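Allez, thread un peu long sur les pinces, vu que vous êtes plusieurs à m'avoir demandé où j'en étais depuis septembre. Prenez un café, je suis bavard ce soir.

1/ Pour ceux qui débarquent : je compare deux pinces et deux contrôleurs en simulation avant de commander quoi que ce soit pour l'atelier. Même bras, même table, mêmes objets, et je change une seule chose à la fois (enfin, j'essaie).

2/ Côté pinces, il y a la Mirirent, deux doigts parallèles assez fins, et la Hodska, plus courte, avec des bouts de doigts souples. Côté contrôleurs, le Stockdale, qui pilote en position, et Rilus, le petit projet en impédance que bricole Ikhsan Chin sur son temps libre et que j'aime beaucoup, je préfère le dire tout de suite, vous saurez que je suis de parti pris.

3/ La tâche : attraper un seau par sa poignée, le lever, l'amener au-dessus d'un bac peu profond, le poser dedans. Sur le papier c'est d'une bêtise affligeante. J'y ai passé trois semaines.

4/ Le souci d'un seau, c'est que la masse est loin de la prise. Un cube, on le serre, il suit. Un seau, ça pend, ça se balance, et si vous freinez un peu sec en fin de trajectoire, il continue son petit bonhomme de chemin pendant que le poignet est déjà arrêté. Tous ceux qui ont porté de l'eau au jardin connaissent.

5/ J'ai lancé 537 essais en tout, répartis sur les quatre combinaisons. Position de départ du seau tirée au hasard, orientation de la poignée aussi, friction légèrement bruitée. Je tourne sur ma machine perso, donc la nuit, et ma compagne commence à bien connaître le bruit du ventilateur.

6/ Première surprise : la largeur d'ouverture compte beaucoup moins que je le pensais. J'avais écarté la Mirirent d'office parce qu'elle ouvre petit, et pour la poignée elle passe très bien. Les doigts fins se glissent à côté du grip sans taper dans le bord du seau. Avec la Hodska, je cognais le rebord une fois sur trois au début, j'ai dû relever toute l'approche.

7/ Deuxième surprise, moins agréable : la Hodska tient mieux une fois qu'elle tient. Les bouts souples épousent le cylindre et la poignée ne tourne presque plus. Avec la Mirirent, le seau pivote doucement autour de la prise pendant le transport, et on arrive au-dessus du bac avec un angle qu'on n'avait pas demandé.

8/ Je précise pour les puristes (je vous vois venir) : oui, le contact souple en simulation, c'est à prendre avec des pincettes. J'ai passé une soirée entière sur les paramètres de raideur et je ne jurerais de rien. Si quelqu'un a des mesures sur de vrais embouts en silicone, mes messages sont ouverts et je vous offre une bière.

9/ Les contrôleurs, maintenant. Le Stockdale est propre, prévisible, bien documenté, et il vous fracasse le seau contre le fond du bac dès que votre hauteur est fausse de quelques millimètres. C'est un contrôleur en position, il va où on lui dit. Je ne peux pas lui en vouloir, mais quand même.

10/ Rilus, lui, se pose comme une feuille quand il est bien réglé. Quand il est mal réglé, il flotte, il hésite, il met un temps fou à stabiliser. Ikhsan m'a conseillé de descendre la raideur verticale à 300 et de monter l'amortissement, juste pour la dernière phase. J'avais mis n'importe quoi, évidemment. Merci Ikhsan, j'aurais dû t'écrire dix jours plus tôt.

11/ Le moment que je regarde le plus dans les rejeux, c'est la pause au-dessus du bac, juste avant la descente. J'ai fixé une attente de 14 pas de simulation pour laisser le balancement se calmer. Plus court, on descend de travers. Plus long, je n'ai rien gagné du tout, à part des nuits de calcul.
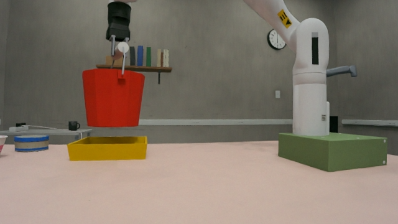
12/ Il me reste un point qui me chiffonne, c'est le lâcher. Ouvrir les doigts, d'accord, mais la poignée peut rester accrochée sur un côté, et au moment où le bras remonte, le seau vient avec. J'ai eu 18 cas comme ça, presque tous avec la Hodska. Un petit recul latéral avant de remonter devrait suffire, je teste ça vendredi.

13/ Si je devais choisir ce soir : Mirirent plus Rilus. La prise pivote un peu, mais l'impédance rattrape pas mal de choses à la pose, et l'approche est tellement plus simple. La Hodska garde toute mon affection et je la ressortirai pour les objets lisses, les bols notamment.

14/ Et avant qu'on me le demande : non, je n'ai pas encore essayé avec une caméra au poignet. Pour l'instant la pose du seau vient directement du simulateur, c'est de la triche assumée. Une fois la perception dans la boucle, il faudra sûrement revoir la moitié de ce que je viens d'écrire.

15/ Je mets les fichiers de config au propre ce week-end et je les partage à la suite. Si vous avez déjà fait du transport d'objets qui pendent (seaux, paniers, sacs, tout m'intéresse !), racontez-moi comment vous gérez le balancement, je suis preneur.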